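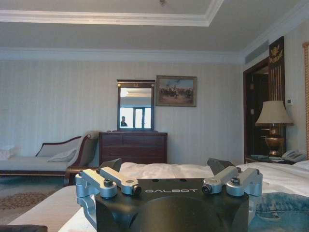

1/ Teaching day! Spent the morning driving the arm by remote control in a bedroom, which is a very funny way to earn a living. The wrist view is what I steer by. Jeans on the bed, two gripper fingers, and me trying to remember which way is left.

2/ The task is picking up the jeans and folding them once. I've logged 17 tries so far. Denim is mean! The seams are thick and the rest flops, so I go for the waistband first and pull slow.

3/ Buppha Khamphan taught me to stop correcting mid-move. If I wiggle, the robot learns to wiggle (ask me about the Whitelaw batch, ugh). Now I pause, pick a spot, then go.

4/ White sheets help a lot btw. We did towels on a beige blanket in December and I could barely find the corners.

5/ Someone asked how many demos we need. For this one we're aiming for around 100, and I want the jeans in a different heap every time. Sleeves and hoodies come later, please be kind to me.

6/ Lunch, then back to it. If you've done pants by remote, do you start at the waist or the cuffs?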